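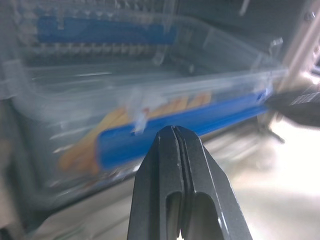

Amadcombe's top 10 plays of the season, club's own list

rlazaridis
24 May 2025
List is up on the club site. Number 1 is the Ondieki punt return against Britmont. I don't buy it. Their coverage team had already quit on the season and she went up the sideline untouched.

moya_b
Untouched? She broke a tackle at the 30. Watch it again.

rlazaridis
I did. That was a hand on her jersey. Where is the goal line stand against Morikawa? Four downs, no score, and it doesn't make the list at all.

SotirisL
Only 2 defensive plays out of 10. Whoever picked these watches the ball and nothing else.

stamatop
It's a fan vote, guys. Nearly 4,000 votes, it says at the bottom.

SotirisL
We draw 3,000 on a good night. Who are the other voters?

stamatop
People who stream it? My sister voted and she lives two states away.

moya_b
Imani's return is still number 1 for me. Swap number 7 for the Morikawa stand and I'm happy.

rlazaridis
Number 7 is a fair catch. Take it out either way. And ask me about the return team again in August, when they play somebody who tackles.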